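News > Visits and Excursions > Mondside student residence

A morning at Mondside

In August our small group for building conservation was invited to see the works at Mondside, the student residence above the river in Flostitz. I had passed the building many times on the tram and never entered it. Fourteen months ago I wrote in this newsletter that it should be listed, so I was curious, and also a little nervous, to see what is left of it.

We met at 10 in the morning at the lower entrance. Hauke Hellwig from the architects Geddes received us and gave out helmets, which we needed only for the north stair. He has led the project from the first survey and he speaks quickly, so my notes are not complete.

Mondside was built in the late sixties for 120 students. It has four stepped blocks in exposed concrete, joined by a covered walk, and each block turns a little away from the next one so that every room has a view to the water. The plan is very clear when you see the model, but inside it was always dark. The old corridors had no daylight at all, and the kitchens were at the far end, behind two fire doors.

The architects have moved the kitchens to the middle of each floor and opened them to the stair. I was afraid this would destroy the rhythm of the doors, which was for me the best thing on the old drawings. The doors are still there, on one side at least. On the other side three rooms per floor were given up, and the owner accepted this only after a long discussion about the rents.
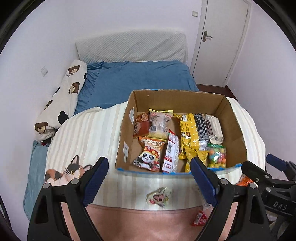

The facade was the difficult part. The original windows had single glass in thin steel profiles, and a normal modern window would be twice as heavy to look at. Mr Hellwig showed us the first trial, which was made by a firm in Travville and refused by the city. The second one has the same steel section outside and a second leaf inside, a kind of box window. From the street I could not tell the difference. From inside you have now two handles to turn, and one colleague asked if students will do this every morning. He answered that they will learn it.

The concrete was cleaned with low pressure and repaired by hand. There are 300 repaired places in the first two blocks, all marked on a large drawing in the site office. Some of them are a little too yellow. The mixture was changed for the third block and the result is much better there, especially on the parapets of the walk. I would have liked to hear more about the joints -- these were always the weak point of such buildings -- but the person responsible was not on site.

We finished on the roof of block four. The gravel has been replaced by plants, and the small pavilion for the water tank, which was closed for many years, is now a reading room with a bench along three sides. It is narrow and a bit warm, but I would have been happy to study there.

Two criticisms. The new signs are too large, and the lamps in the covered walk are a standard model which could hang in any car park. The original lamps, white glass globes, are stored in the cellar. I asked whether they could return and was told that the wiring is not decided yet.

The fourth block will be finished before the winter term. Members who would like to join a second visit, on a Thursday afternoon, should write to the office and give their shoe size, because safety boots will be needed in the cellar.

Contact: Building Conservation Group Flostitz, PO Box 2545 | Copyright: the authors | Back to top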